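Using a cutting mat to lay a table, and when not to bother
4/27/26, by Hưng Đặng

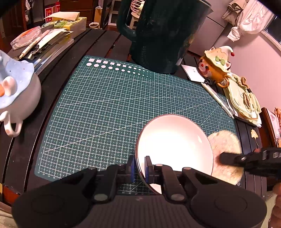
I was told for years that a gridded cutting mat would sort out any table. I doubt it. What it does do is give you straight lines on a surface that hasn't any, and a slatted table is the worst for that, with a gap every couple of inches and planks that never look quite parallel.

You need a large mat with printed numbers along the borders, plus a bowl and a mug.

Step 1. Wipe the table and the back of the mat. Crumbs underneath make it rock.

Step 2. Lay the mat so the numbers on the side nearest you are the ones you'll read. Upside down works too if you only want the lines. I've stopped caring.

Step 3. Put the bowl down first and line its rim up by eye with a grid line. People on the Movivico forum measure this with a ruler. I tried it for 2 evenings and couldn't see any difference.

Step 4. Big mugs go at the back, handle to the left if you're left-handed. If the base hangs over the edge of the mat, push it fully on or fully off, or it will tip.

Step 5. Keep anything hot away. Sellers make all sorts of claims about heat, and I wouldn't trust them with a full teapot. My old Premer mat warped last October and never went flat again.

Is it better than a tablecloth? For cutting, yes. For supper, I'm not convinced, and Văn still prefers the bare wood.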